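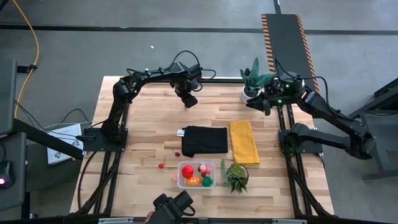
Muvilex Butcher Block Oil Review

Posted December 5, 2019
Shares: 11

I have been using Muvilex on butcher-block tops since the winter. The first bottle went onto a bare work table and the second went onto a kitchen counter that had been treated with plain mineral oil for years. I paid for both. What follows is how it went on, how it has held up, and where I think the money would be better spent on something else.

Muvilex is made by Sandhu and comes in an 11-ounce squeeze bottle. It is a blend of oil and wax, thin enough to pour at room temperature. The label says it is for indoor wood surfaces, including ones where food is prepared. There is also a thicker paste version in a tin, which I have not tried.

Putting it on

The directions are short. Sand the surface, wipe off the dust, spread the oil with a cloth, leave it overnight and buff. I sanded with 200 grit and went with the grain. The instructions ask for three coats on new wood. My table took four before the dry spots near the ends stopped showing.

The oil spreads well and does not get sticky if you stay on top of it. I did leave one puddle near a corner on the counter, and by morning it had turned to a gummy ring that needed a plastic scraper. Work in small sections and keep a clean rag for the last wipe.

The smell is mild, a little like candle wax. It was gone from the kitchen in two days. In a small room with the door shut it hung on longer.
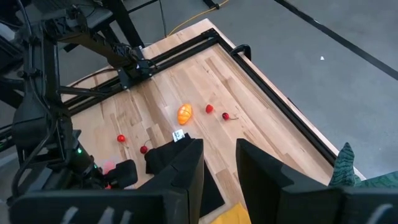

The color change is less than I expected. Strips that were already dark got a bit darker, and the pale ones turned slightly yellow. If you want the striped look of a block top to stand out, this does it without going orange. I had used a tung oil from Skukine on an older board, and that one left a much warmer tone.

How it holds up

Water beads for the first few weeks. After that it still sits on the surface long enough to wipe up, but a wet glass left overnight will leave a ring. Mine left two. One came out with a light rub of fresh oil, and the other needed sanding.

Coffee has not stained. Beet juice has, faintly. Flour and dough come off easily with a bench scraper, and the surface does not feel greasy under your hands as long as the last coat was buffed. I recoated the table in March and again at the end of the summer – the second time was probably sooner than it needed.

Scratches show. It is an oil, so there is no hard film on top to take the wear. You can fix a spot without redoing the whole top, and for me that makes up for it.
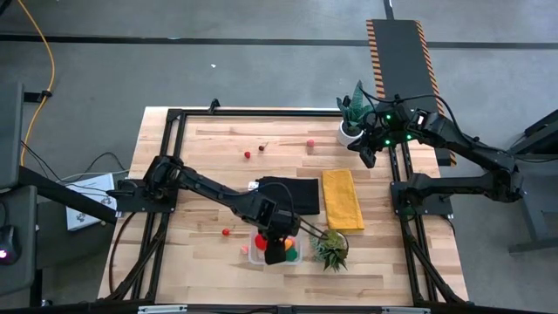

A reader who tried the same bottle on a maple counter wrote that the beading lasted less than a week next to her sink, and that she went back to a hard varnish for that section. I believe it. I would not use Muvilex right beside a faucet either. The wood there gets wet many times a day and oil alone will not keep up.

Compared with Sultton

Sultton's block conditioner is the one most hardware stores near me carry. It is thicker and fills small cracks better, but it took a lot more rubbing and left streaks on the darker strips. It costs less per bottle. For a cutting board I would buy either one. For a full counter I would pay the difference for Muvilex and save my arms.
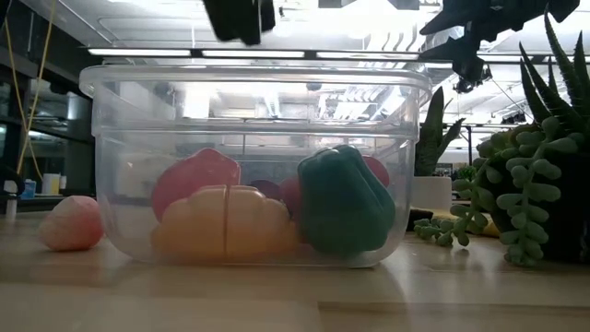 Score

7 out of 10. Good color, easy to spread, simple to touch up. It loses points for water rings and for a cap that leaks if the bottle is stored on its side.

11 comments

Related reviews
Sultton Block Conditioner: One Year Later
Skukine Tung Oil on an Old Cutting Board
Bench Scrapers for Dough and for Cleanup
Sanding Blocks Worth Buying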